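Black cotton fading after a few washes - dye loss or residue?
Asked by Ngọc Cù, Friday, October 19, 2018

I wash dark cotton at 40 degrees C, full drum, powder detergent, 55 minute cycle. After a few washes the black looks gray, worst along the seams. The water at home is very hard. Is the dye gone, or is something sitting on the fabric? The same shirts washed at my sister's place stay dark.

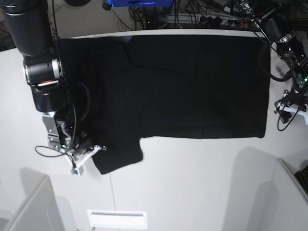 Black T-shirt, laid out on a white table.

Moura

Hard water and powder suggest residue. Soak one shirt for an hour in cool water with a cup of white vinegar, rinse twice, and dry it away from sunlight. If the color comes back, it was mineral or detergent film. Do not combine vinegar with bleach. If nothing changes, the fibers are abraded or the dye has gone, and only redyeing will help.

After that:
Switch to liquid detergent, and use less of it.
Turn shirts inside out.
Fill the drum two thirds at most.
Wash cold. Use 40 only for real soil.

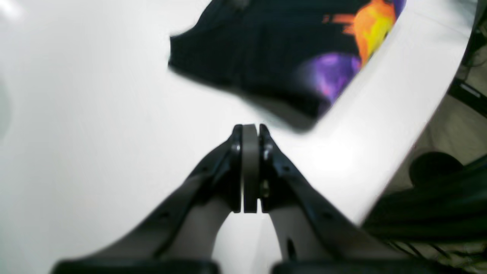
White tabletop, close up.

Rellcombe

Just buy new ones, cheap black fades.

Storalero

Moura is right about film, but seams go gray first from friction as well. Raised edges rub against the drum and the loose surface fibers scatter light, so the cloth looks paler with most of its dye still in it. A shorter cycle and a lower spin help there - 80 percent of my dark loads now go on the quick program.
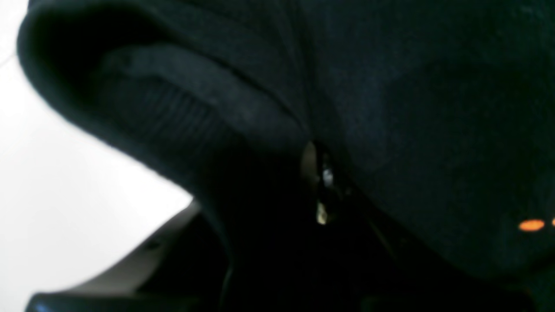
Fleece and sweatshirt cotton need a separate load. They shed lint onto smooth knits, and lint on black is easily taken for fading. Go over one shirt with a lint roller before you try the vinegar. I have had my current set since December and the seams are still black.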